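Chapter 4
Who Pays a Property Tax?

In the spring before an election, the town council of Sturka voted to tax landlords. The new levy came to $468 a year on every rented home, and the council was careful to say that tenants wouldn't pay a cent of it. This was true in the sense that no tenant ever got the bill. By August, rents in Sturka had gone up, and the landlords were explaining to anyone who would listen that the two events were connected. The tenants had worked that out.

Economists call this the problem of tax incidence. The law can name the person who must write the check. It has much less to say about whose pocket the money comes from, and voters, council members and the authors of campaign leaflets mix up the two all the time, sometimes by accident. 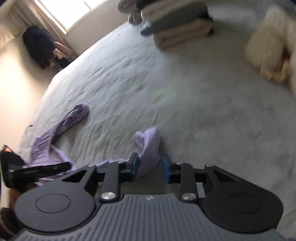
Compare Sturka with its neighbor, Quintero, which passed the same levy a year later and copied most of the wording, including a spelling mistake. Quintero had 155 rental homes standing vacant when the tax came in. A landlord who raised the rent there could expect to watch the tenant move across the street, so most landlords swallowed the cost and complained about it at length. In Sturka, where an open apartment was gone by lunchtime, they passed it on.

The side of the market with fewer places to go pays more of the tax. You will meet this idea again in Section 4.2, with a graph, where it will look harder than it is.

We then turn to Cenero, a city that taxed land and left the buildings alone. Land can't pack up and leave, a quality that economists find very attractive in a thing to be taxed and that landowners do not. The Cenero council expected a quiet debate - it got one that ran past midnight and had to be continued in the gym.

Before reading on, write down who you think pays the property tax on the place where you live. Keep the answer. Section 4.1 begins by asking for it back.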